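## 4. Planning a week of dinners in Pundolach

Pundolach plans meals from what you already own. It will try very hard to do this, even when what you already own is two kinds of lentils and a jar of capers. Finish Section 3 (Stocking the Pantry List) first, or it will plan around nothing at all and look pleased with itself.

1. Open **Planner** and tap **New week**. The week starts on whichever day you shop. Changing this later moves every dinner along with it, including the one you promised your mother-in-law.
2. Set **People eating**. The default is 2. Teenagers should be entered as two people each.
3. Under **Use first**, check anything in the freezer you'd like to see the back of. You can check up to 7 items.
4. Tap **Suggest**. Pundolach fills in the dinners and leaves lunches blank, on the theory that lunch is leftovers.

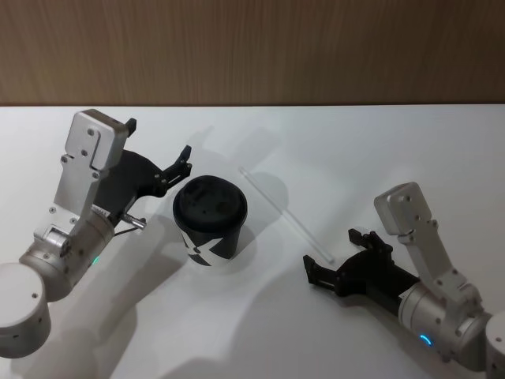 5. Tap any dinner you don't want and choose **Swap** or **Never again**. Swap brings the recipe back in a later week. Never again means it.

> **Note:** The built-in collection has 179 recipes. Judit Lengyel tested the soups and Wayne Gosselin tested the casseroles, and any complaint about the amount of celery should be understood in that light.

### 4.1 Locking a dinner

Press and hold a dinner until the small padlock shows. Locked dinners stay put when you tap **Suggest** again. Lock pizza night before doing anything else.

> **Caution:** **Clear week** also clears locked dinners. It asks once. Read the question.

### 4.2 Making the shopping list

1. With the week filled in, tap **List**.
2. Cross off whatever you have at home. Go and look in the cupboard. Everyone believes they have cumin.
3. Choose **Sort by aisle** or **Sort by recipe**. Aisle order follows a typical store, so yours will have the eggs somewhere else.

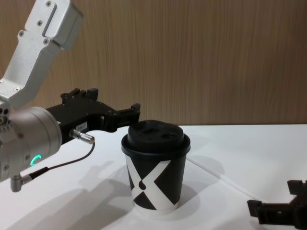
4. Tap **Share** to send the list to whoever is doing the shopping. They can check items off but can't add any, so ice cream still has to be negotiated by phone.

If the list comes up empty, go back to the Planner and make sure each dinner shows a serving count. A dinner with zero servings buys zero groceries.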